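Emlow Table Set: data card

Version 2

Summary

Emlow Table Set is a collection of 1,942 still pictures of everyday things on a white tabletop: crockery, bread, fruit and vegetables. It was put together for people working on naming and sorting household objects, and for anyone who needs plain pictures of a table with a few things on it. This card covers what the set contains, how the labels are written and what we know to be wrong with it.

Contents

The pictures are split into 5 folders by the main kind of thing on the table: mugs, plates and bowls, bakery, fruit and veg, and mixed. The mixed folder is the largest. Most of its pictures have a piece of crockery next to something you might eat, spaced well apart so that each can be outlined on its own.

The crockery came from the Warkow kitchenware range and is mostly in soft, flat colours. Colour names in the labels are kept short. A plate is "lavender" even where it looks closer to grey, and a mug between blue and green is "teal".
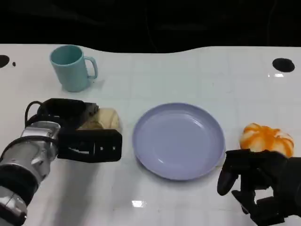

Wannasri Table Group

The mixed folder is also where most of the awkward labels are. A striped pumpkin in orange and white is filed under "pumpkin, small", with "striped" as a second tag. In version 1 these were split between "gourd" and "squash", and a few were under "ornament". All have been moved. Bread rolls are "roll", whatever the shape – we gave up on "bun" and "bap" after the labellers could not agree.

Labels

Each picture has one line in labels.csv with the file name, the folder, the objects and their colours. Objects are listed left to right. Where one thing hides part of another, the hidden one is still listed and marked "part". Empty plates are marked "empty"; mugs are not, as the inside is often too dark to judge.

Known problems

Pale things on the white table can have weak edges, bakery most of all. 80 pictures in the plates folder have strong highlights on the glaze and are listed in glare.txt. Handles on mugs were not labelled for direction in version 1, and only the mixed folder has been brought up to date so far.

Storage and use

The files are kept on the Gondov server, and the folder names should be left as they are or the label file will not match. The set may be used for teaching and research. Please give the version number if you write about it – the labels changed a good deal between the two.

Corrections can be sent as a list of file names with the old label and the new one. The next check of the bakery folder is planned for May.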